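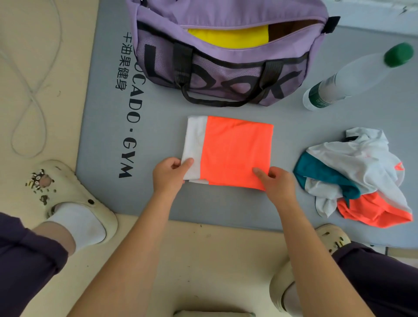

Faltzelle Putetti greift beim zweiten Umschlag daneben

Merkby_Faltet
Hallo zusammen, ich richte gerade unsere Putetti ein, die Sportsachen falten und in die Tasche packen soll. Vorgemacht wird alles von Hand auf der grauen Matte, 564 Durchgänge haben wir schon drin. Der erste Umschlag klappt super, beim zweiten fasst der linke Greifer ständig neben die Kante. Bei dem orangen Teil mit dem weißen Streifen ist es am schlimmsten! Kamera habe ich zweimal neu kalibriert, Arbeitshöhe steht auf 700 mm. Hat jemand eine Idee?

Teilen · 2 Kommentare

hevby-bastler
Hatten wir auch. Schau mal, ob die Matte verrutscht ist, bei uns war das schon alles. Sonst neu starten.

Sethi
Neustart bringt da nix, glaube ich. Ich würde erst mal die Vorführungen durchgehen (ja, ist öde). Wie ihr glattstreicht, ist nämlich nicht egal: eine Hand hält die Kante fest, die andere liegt flach auf dem Stoff, und zwar bei jedem Teil gleich. Und zieht den Kleiderhaufen von der Faltfläche weg, bevor ihr loslegt. Wenn ihr direkt auf dem Haufen faltet, so wie hier das blaue Teil, liegt der Stoff höher als die Matte und die 700 stimmen nicht mehr.

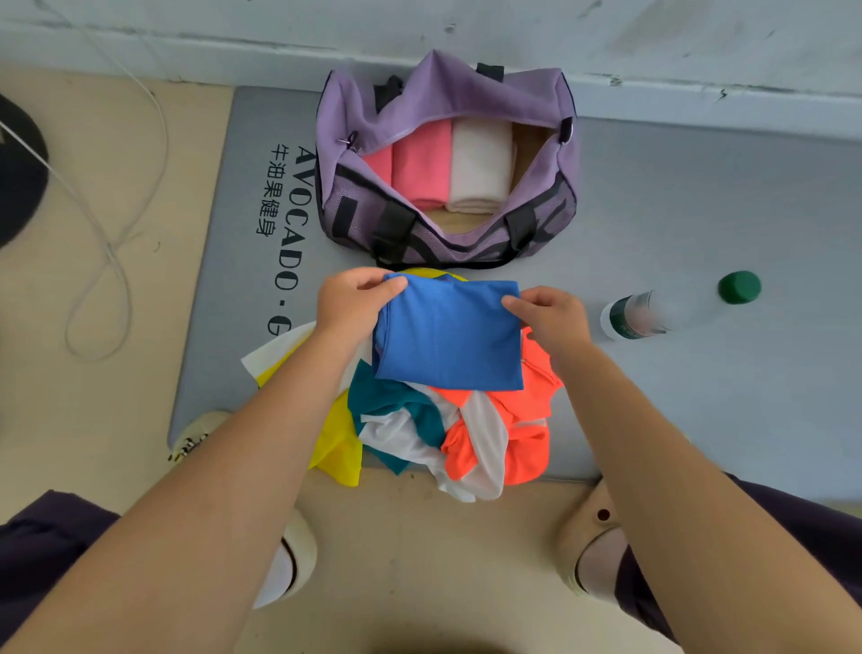
Beitrag zuletzt geändert: Februar

Danach den Greifpunkt links neu anlernen und die Fingerpolster abwischen, da setzen sich Fusseln rein. Ich mach das alle 100 Teile. Wenn er dann immer noch danebenfasst, stell mal die Greiferwerte rein, dann guck ich drüber.

Diese Seite verwendet Cookies. Einstellungen · Akzeptieren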